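Section 4: Setting up your trip in the Demby travel planner

Before you begin, have your booking references ready and sign in with the email address you used when you bought your stay. If Shirin Sadeghi or another member of the Clillcombe bookings desk made the reservation for you, use the address you gave over the phone.

Creating the trip

1. From the home page, select Trips, then New Trip.

2. Type a name for the trip. Names can be up to 88 characters long and can be changed later.

3. Enter your arrival and departure dates. For overnight flights, use the date you land.

4. Choose your home airport and your destination. If the destination has more than one airport, leave the second box blank until your flight is confirmed.

5. Select Save. The trip now shows in your list with the status Draft.

Note: A draft trip does not hold a room, a table or a seat. Nothing is reserved until the status changes to Booked.

Adding your hotel

1. Open the trip and select Add Stay.

2. Enter the reference from your confirmation email. References for Najafi hotels begin with the letter N and are followed by numbers only.

3. Check the room type, the number of guests and the meal plan. The meal plan is copied from the hotel and can't be edited in the planner. Contact the hotel if it is wrong.

4. Select Link Stay. Linking can take a few minutes, and the page does not need to stay open.

If you see error 3196, the name on the trip does not match the name on the booking. Go to Travelers, change the name so that it matches the booking exactly – middle names included – and try again.

Requesting an airport transfer

Transfers are available at hotels that show a car symbol next to the address.

1. Select Add Transfer and choose One Way or Round Trip.

2. Enter the flight number. The driver uses it to follow delays, so enter the flight you will land on and leave out any earlier connection.

3. Enter the number of bags. Count strollers, golf clubs and surfboards as one bag each.

4. Choose a vehicle. A standard car takes up to 4 passengers.

5. Select Request. You will receive an email when the transfer is accepted.

Caution: Transfers requested less than a day before landing may not be accepted. Do not cancel other arrangements until you have the email.

Restaurant and activity requests

1. Select Add Request and pick a category.

2. Give a first choice of time and a second choice. Sunset tables fill early in July and over the holidays.

3. Use the Comments box for allergies, high chairs or step-free access. The box takes 400 characters.

4. Select Send.
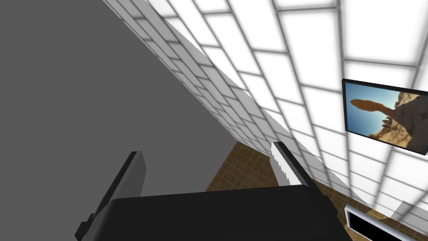 Requests go to the hotel's concierge, who answers through the Messages tab. An answer marked Waitlist means the table or activity is full and you will be told if a place opens. You can withdraw a request at any time before it is confirmed. After that, the venue's own cancellation terms apply, and some venues keep the deposit.

Using the planner without a connection

1. While connected, open the trip and select Save to Phone.

2. Wait for the green check mark.

3. To test it, switch on airplane mode and open the trip again.

Saved trips don't update until you reconnect. If you carry a Pleltell travel SIM, turn on data roaming for that line before you leave home.

Note: Maps are saved for the hotel area only.

Getting help

Select Help at the bottom of any page. For changes to group bookings, ask for Farhad Kermani at the Clillcombe desk and quote the name of the trip as it appears in your list.

Section last revised October 2022. Screens may look slightly different on older phones.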